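# Six weeks with the Nirnico arm: a review from the people standing next to it

I run the sorting tables at Omel, where we take back rental boxes of play kitchen sets, check them, and send them out again. Since December we have had one table worked by an arm and three worked by people.

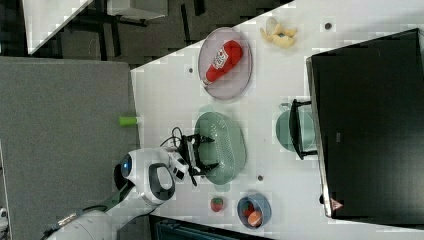 ## What we bought it for

Play food comes back from daycares in a state of nature. A box might hold a colander, a bowl, plates, a ketchup bottle and whatever fruit survived the toddlers. Somebody tips it onto a white tabletop, somebody else picks it apart, and the pieces go to their bins. It's dull work with a lot of leaning in it, and our backs had been mentioning this for years.

The arm hangs over the table and picks with two black fingers. Management's hope was that it would do the leaning. Management also hoped it would do the thinking, but that was in a slide and slides are allowed to dream.

## Setup

The Nirnico people sent Radomír Brabec, who was here for four days instead of the one in the quote. He was pleasant company and ate a great deal of our cake. The arm was up by lunch on day one. The rest went on teaching it our item list, all 276 entries, of which it then politely declined to recognize 60. Most of those are now fine. The wooden toast is still not fine. The wooden toast goes to Margit.

You'll want the following before he arrives:

- your item list in a spreadsheet, with one name per item (we had three names for the small bowl, and had been fighting about it since I started)
- a table you're willing to give up for good
- tape for the floor, and an agreement about what the tape means

We skipped the last one. Gudrun Rønning and I each taped our own line, and for a week there were two borders and a strip of disputed territory where the mop bucket lived.

## How it picks

Fruit, well. Round things in general it handles better than I do after three in the afternoon. Bottles are good if they're lying down. Thin-rimmed things are where you start holding your breath. It will come down over a colander, think, go up again, come down two inches to the left, think some more. I have seen people order coffee this way.

Plates are the weak spot. If one is flat on the table with something on top, it usually takes the something and leaves the plate for later, and later can be a long time. We now stand the plates in a rack before the box is tipped, so a human touches every plate anyway. I put this in my feedback form and got a thumbs up.

On a clean run we got 503 pieces through in a shift. On the worst day it was 139, and I'd like it noted that the worst day included a software update that began itself at ten in the morning.

## What it did to the job

This is the part the brochure handles with a picture of a smiling woman holding a tablet.

We did not lose anyone. We did lose the old two-person table, and I hadn't figured on missing it. Tipping and picking used to be a conversation. Gudrun got through most of a divorce at that table. The arm's table takes one person, who tips, watches, and rescues, and the official title is cell attendant. It sounds like a prison job and Gudrun has asked for it to be changed. We're waiting to hear.

The attending is tiring in its own way. You aren't lifting much, but you can't drift off either. Picking by hand, I could plan a whole dinner. Watching the arm I can't get past the onions. After the second week we moved to switching every ninety minutes, which should have been in the manual and wasn't.

My back is better, though. I'm not going to be cute about that. I used to go home and lie on the kitchen floor, and now I do it only when I feel like it. Margit Eide, who has been here longest and voted against the thing out loud, in a meeting, standing up, has asked for two attending shifts a day. She says it's the chair.

The inspection side has gotten busier. Faster sorting means more boxes waiting to be checked for cracks and tooth marks, and the arm does not check for tooth marks. Those of us who thought we'd have less to do have been moved about fifteen feet and given different things to do. If you're a manager reading this, hire for inspection first. If you aren't, ask for the stool with the back.

## Complaints, minor

The alert tone is the exact note of my microwave. You can change it, in a menu, behind a password that Radomír took home with him. He has since emailed it. It has a percent sign in it that our keyboard doesn't like.

The gripper cleaning kit costs extra. We use a damp cloth.

## Would I buy it

With my own money, no, I'd buy a boat. With Omel's money, yes, one of them, for fruit and bottles. I would not put a second one in until it's made some kind of peace with plates. Four stars for the arm, two for the menus, five for the chair.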